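4.2 Where shared tables go in a library branch

Draft section, numbers final, wording not. The sections before this dealt with lighting and noise. What follows is seating, and mostly tables, because tables were what people wrote in about.

We worked with two branches, Todport and Lotent. Both were rearranged in April, over a single weekend each, and both kept the same opening hours. Todport is the older building, long and narrow, with a reading room that used to be two rooms. Lotent is close to square and has windows on one side only. Sixty-four seats at Todport, 96 at Lotent. Neither branch lost a seat in the move, they were only turned or shifted.

Visitors could fill in a paper card on the way out. We got 113 cards back that we could use. Cards with only a tick and no text were left out of this section and are treated in 4.4. Most cards came from people who stayed over an hour, so what we say here leans toward long visits. Short visitors tend to stand anyway.

Three things came up again and again. Backs to the door. Glare on the table top. And table edges – more on those below, we did not expect them at all.

Backs to the door is old news in the seating literature and we add little. At Todport the long tables had run across the room, so half the readers faced the wall and half faced the entrance. After the change they run lengthwise and everybody sits side-on to the door. Cards that mention feeling watched or startled came nearly all from before the move. At Lotent the tables stayed as they were in this respect, and the complaints stayed too. It is a weak comparison, two buildings, different crowds, but it points the same way as earlier work.

Glare was worse at Lotent, where the afternoon sun comes in low. Readers there moved to the inner tables by mid-afternoon and left the window side half empty, which makes the branch look quieter than it is. Light wood did better than the white laminate tops in the study corner. One reader wrote "cant see my own page after 3". Blinds would fix some of this. The branch has asked for them.

Now edges. The tables in both branches come from the Babaei line, with a few Nikomitz tables left over in the study corner at Lotent. Readers rest their forearms on the edge for long stretches, and a square edge digs in. Several cards asked for a rounded one, or for a deeper table so the arm can lie flat. We had no question about this on the card at all, people just wrote it in the margin. A contrasting edge also seems to help older readers see where the table stops, at least two cards said so directly. For an edge strip in a paler tone than the top, see Figure 7.
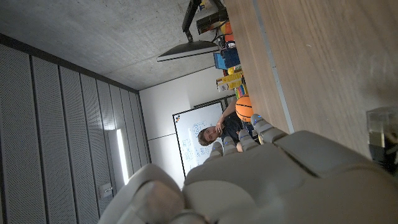 Page last changed: Saturday, 16:40

Figure 7. Wooden table top, light brown grain, with a thin pale strip along its border.

We have no measurements of edge radius and the maker's sheets do not give one, so the finding is only as good as the cards. A follow-up should bring a ruler. It should also ask which arm people lean on, since left-handed readers at the end seats had there own set of complaints (bumping into the next person, mostly) that we could not sort out from the rest.

Depth is harder. A deeper table means fewer tables in a narrow room. At Todport one more hand's width of depth would block the aisle to the newspaper racks, and that aisle has to stay open for strollers and wheelchairs. Lotent has the space but would need to give up the low shelves in the middle, which families use. Staff in both places were against it. We left depth out of the recomendations for that reason and kept it as an open point.

Side-on seating we do recommend, for any room with one main door. Costs nothing except the weekend. Edges – a softer profile and a visible border, next time tables are bought, not before. Replacing good tables over this would be silly.

Chairs are treated in 4.3. Power outlets, which took up more of the cards than chairs did, are in 4.5 together with the floor plans for both branches.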